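Kapitel 7
Das Hotel als Teil der Destination

Lernziele
Nach der Bearbeitung dieses Kapitels können Sie
– die Begriffe Beherbergungsbetrieb, Destination und Destinationsmanagement voneinander abgrenzen,
– die Zimmerauslastung eines Betriebs berechnen und deuten,
– erklären, warum Nebenleistungen die Aufenthaltsdauer beeinflussen können.

7.1 Einführung

Gäste buchen in den meisten Fällen zuerst ein Reiseziel und erst danach eine Unterkunft. Für den einzelnen Betrieb bedeutet das, dass ein Teil seiner Nachfrage außerhalb des eigenen Hauses entsteht. Verkehrsanbindung, Veranstaltungen, Gastronomie und Ortsbild wirken auf die Buchung ein, ohne dass die Hotelleitung sie allein steuern kann. Umgekehrt prägt das Hotelangebot den Eindruck, den Reisende von einem Ort mitnehmen.

Als Destination bezeichnen wir in diesem Buch den geografischen Raum, den ein Gast als Ziel seiner Reise auswählt. Dieser Raum kann ein einzelner Ort, eine Stadt oder eine ganze Region sein. Seine Grenzen fallen nicht immer mit Verwaltungsgrenzen zusammen – ein Punkt, der in der Praxis häufig zu Streit über die Finanzierung gemeinsamer Werbung führt.

7.2 Fallbeispiel Veloso

Der Küstenort Veloso verfügte im November 2019 über 2.465 Gästebetten. Größter Betrieb ist das Hotel Primcombe mit 74 Zimmern. Die Direktorin Dragica Lazarević wertete für diesen Monat 1.778 belegte Zimmernächte aus. Bei 30 Öffnungstagen standen 2.220 Zimmernächte zur Verfügung. Die Zimmerauslastung betrug somit gerundet 80 Prozent, für einen Badeort außerhalb der Saison ein hoher Wert.

Lazarević führt ihn auf Tagungen und auf Gäste mit mehrtägigem Gesundheitsprogramm zurück. Beide Gruppen reisen weitgehend unabhängig vom Wetter. Der Mitbewerber Beston, der nur Übernachtung mit Frühstück anbietet, schließt dagegen nach den Herbstferien.

7.3 Nebenleistungen

Zu den Nebenleistungen zählen Wellness, Fitness, Kinderbetreuung, Verleih und geführte Ausflüge. Sie werden teils gesondert berechnet, teils sind sie im Zimmerpreis enthalten. In der Kalkulation müssen sie in beiden Fällen als eigene Kostenstelle erscheinen.

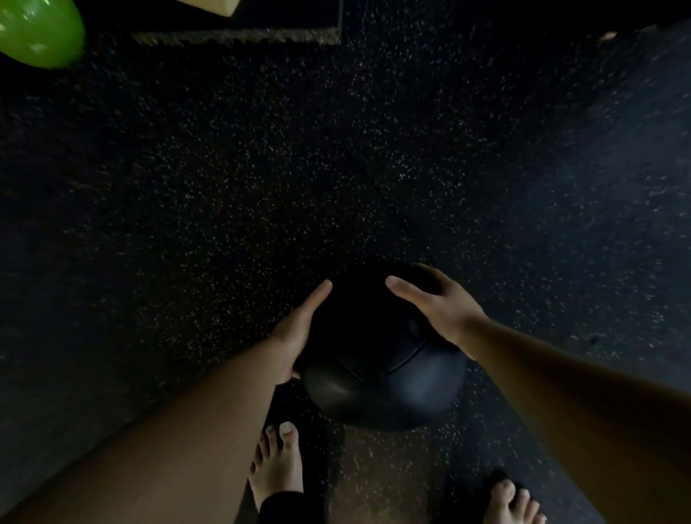 Abb. 7.1 Training mit dem Medizinball

Bei der Planung ist zu prüfen, ob eine Leistung selbst erbracht oder eingekauft wird. Das Hotel Primcombe bezieht seine Ausflüge vom Anbieter Rarkari und erhält dafür eine Provision. Die Haftung ist in einem solchen Fall vertraglich zu regeln. Näheres dazu finden Sie in Kapitel 9.

Aufgabe 1
Berechnen Sie die Zimmerauslastung für den Fall, dass das Hotel Primcombe im selben Monat 2 Tage geschlossen bleibt und die Zahl der belegten Zimmernächte unverändert ist.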